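灵巧手社团课题求助：指尖垫打孔之后抓取数据反而变差，布套要不要拆

版块：学生项目与竞赛 > 末端执行器
回复 17 | 只看楼主 | 倒序浏览

楼主 windard_二组
我们是学校机器人社的第二小组，今年的课题是用多指手做桌面整理，七月要交中期报告。指导老师是叶红梅（Hongmei Ye）老师，组里主要干活的是我和任涵宇（Hanyu Ren），还有一个高一的学弟负责标数据。

项目内部代号叫Plevura，报告里也这么写，下面就用这个名字。

目前的情况：手是社里去年留下来的，手指是金属的，指尖换过一轮白色的垫。我们这学期给手背和手掌外面套了一层黑布，线都收在布里面，只在手指根部露一点。控制部分用的是Fevix的板子，通信没问题。

任务是把桌上的积木、笔、橡皮放进盒子。现在积木基本没问题，笔和橡皮掉得多。我们录了2,000条抓取，学弟标完之后发现后半段的成功率比前半段低。中间改过两样东西，一是换了打孔的指尖垫，二是加了布套。两样是同一周改的，所以现在分不清是谁的问题。

组里分成两派，任涵宇认为是垫子，我认为是布套把拇指的活动范围挡住了。想听听做过类似东西的同学怎么看。

1楼 fevix老用户
先说最基本的，一次只改一样。现在这样问谁都没法答，只能猜。
建议把布套拆了，垫子不动，录100条，和前面的比。

2楼 楼主 windard_二组
知道是我们的问题，当时赶着给来参观的学弟学妹演示，就一起装上了。拆布套不难，但是线要重新理一遍，上次理线用了一个下午。

3楼 渔樵
有没有照片？“布套挡住拇指”这种事看一眼比说十句有用。最好从下面往上看手指根部，从手背那边看什么都看不出来。

4楼 楼主 windard_二组
有手腕相机的画面，贴一张。这个角度正好能看到手指根部和布的下沿。

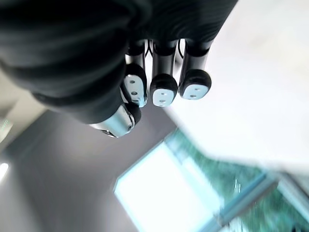 手腕相机视角，三根手指和左下方的拇指，指尖为打孔白垫

拇指的垫从这个角度看不到，只能看到金属侧面。

5楼 渔樵
看到了。布堆得挺厚，褶子不少。不过三根手指这边布的下沿没有盖到关节，我不觉得三指有问题。拇指要看它往里收的时候布会不会被夹住，这一张判断不了，得看连续的画面。

另外手指之间的线露在外面，这个我比较在意。抓小件的时候手指并拢，线有可能被夹。

6楼 任涵宇
我是楼主同组的，说一下我的理由。

孔是我们自己打的，当初想的是减轻一点重量，顺便让垫子软一点。打完之后接触面小了，笔这种细的东西刚好压在孔上的话，受力面就剩两边。图里也能看到，左边那根手指的垫上是三个孔，沿长度方向排开的，另外两根都是两个孔，在中间。也就是说孔的位置偏偏在最常接触的地方。

布套我不认为有影响。拇指关节在布外面。

7楼 楼主 windard_二组
关节在外面不等于根部活动不受影响。布是整块缝的，拇指张开的时候会扯到另一边。我用手掰过，能感觉到阻力。

8楼 任涵宇
那是断电状态下掰的。上电之后那点阻力电机根本感觉不到。

9楼 楼主 windard_二组
电机出力够不等于位置准。

10楼 tan_实验台
两位先别争，有日志吗？如果布真的拖住拇指，指令位置和实际位置之间会有差，看编码器就行，不用拆东西。如果两条曲线贴得很好，布套这条就可以先放下。

我们组用的是Tan那套开源的记录脚本，默认就把指令值和反馈值一起存了。你们要是自己写的采集程序，检查一下有没有存指令值，很多人只存反馈。

11楼 楼主 windard_二组
查了，我们只存了反馈。指令值没存。

12楼 fevix老用户
那前面那批数据在这个问题上就用不了了，补录吧。加上指令值再录，不用多。

13楼 魏德明
我是隔壁学校的，去年做过一版带孔的指尖，可以提供一点经验，不一定适用。

打孔本身不一定是坏事。我们当时的孔是为了让垫子压下去的时候有地方变形，抓橡皮这类有一点弹性的东西是变好的。变差的是光滑的圆杆，跟你们的笔一样。后来我们把孔挪到垫子靠根部的位置，指尖那一段保持完整，笔就稳了一些。

还有一点要看清楚垫子是平的还是鼓的。图里中间和右边两个看起来是平面，平面对圆杆本来就不友好，跟孔没有关系。你们可以先用没打孔的旧垫抓笔，如果旧垫也掉，就说明主要是形状问题。

所以我不太同意6楼把账全算在孔上。

14楼 任涵宇
旧垫抓笔的成功率前半段数据里有，确实也不高，但比现在高。我回去把笔和橡皮分开统计一下，之前是合在一起看的。

魏同学说孔挪到根部，请问你们的垫子是硅胶浇的还是切的？

15楼 魏德明
浇的，模具是自己打印的，孔用细钉占位。切的也可以，就是边缘容易毛，用一段时间会从孔那里裂开。你们定期看一下孔边有没有裂口。

16楼 范小晴
补充一个没人提的：画面。

这张图里手后面是窗，窗那块已经过曝了，右下角还有明显的运动模糊。如果你们的策略用手腕相机做输入，那后半段数据变差也可能是光线的问题。前后两段是不是在同一个时间段录的？我们组吃过这个亏，上午录的训练，下午测，怎么调都不对，后来把窗帘拉上就好了。

建议把录制时间和成功率放在一张表里看看。曝光锁定有没有开？

17楼 楼主 windard_二组
统一回复一下。

时间查了，前半段基本是晚自习录的，后半段是下午四点左右，确实不一样。曝光是自动的，没有锁。这个我们三个人都没想到。

手指之间的线，今天用细扎带往根部收了一点，并拢的时候不会再伸出来。

和叶老师讨论后的安排：
采集程序先加上指令值；
曝光锁定，拉窗帘，统一在晚上录；
第一轮，布套和打孔垫都保持现状，录100条；
第二轮，只把垫子换回旧的，再录100条；
第三轮，打孔垫装回去，拆布套，同样的数量。
笔、橡皮、积木分开统计。

任涵宇坚持第二轮要放在第三轮前面，我没意见，反正拆布套最麻烦，放最后正好。

打孔位置的改法等三轮录完再说，模具那边可能还要麻烦13楼的同学。数据出来我会在这个帖子里更新，请版主先不要锁帖。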